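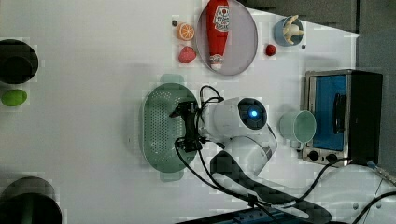 The Ketchup Lesson

By the time Bontu Woldemariam got her turn on the controls, the arm had been taught to put the ketchup on the plate 200 times, and she had come to suspect it was being polite about it.

"Don't think about your hand," said Fasil, who was training her. "The arm copies your hand. If you think about your hand, it copies the thinking."

Idarix paid by the hour and asked very little. You sat in a chair, you held the handle, and whatever your wrist did, the arm across the room did a moment later with slightly less enthusiasm. Somewhere in the building a computer wrote it all down. After enough mornings of this the arm would be able to tidy a kitchen by itself, and Bontu would be able to go home and not tidy hers.

The card for Monday said: COLANDER TO OVEN SIDE. DO NOT DISTURB STRAWBERRY.

"Why would I disturb the strawberry?"

"Tolera disturbed it," Fasil said. "There was an email."

She lowered the gripper over the green colander and stopped. It hung there above all those little holes. In her own kitchen she would have grabbed the thing by whatever part was nearest and flung it in the direction of the sink. She had never once considered a colander's handles. Now she considered them for so long that the computer asked whether she was still present.

"It's recording this," Fasil said.

"Recording what? I'm not doing anything."

"Then it's learning that."

She pinched at a handle and missed. She pinched again and got it, and the colander rose at one end like a dog deciding whether to get off a couch. Halfway to the oven her nose began to itch. Bontu was a disciplined person and held out for 3 seconds.

The colander took the cup with it. The cup took nothing, for which she was grateful. The strawberry, over by the orange slice, had the best morning of anyone.

"Keep or delete?" she asked.

Fasil looked at the counter on the screen. It said 953, and the target for June was a good deal higher than that. "Keep," he said.

It was 31 days before they let the arm try the job alone. Everyone from the Skindevari office came down to watch, and Gebremedhin Asfaw brought pastries. The arm moved out over the colander and waited there a long while, apparently thinking about handles. It missed, pinched again, and lifted. Then, halfway to the oven, it stopped, swung up and back toward nothing at all, and gave the air two short, careful scratches.

Bontu took a pastry and asked who had trained it.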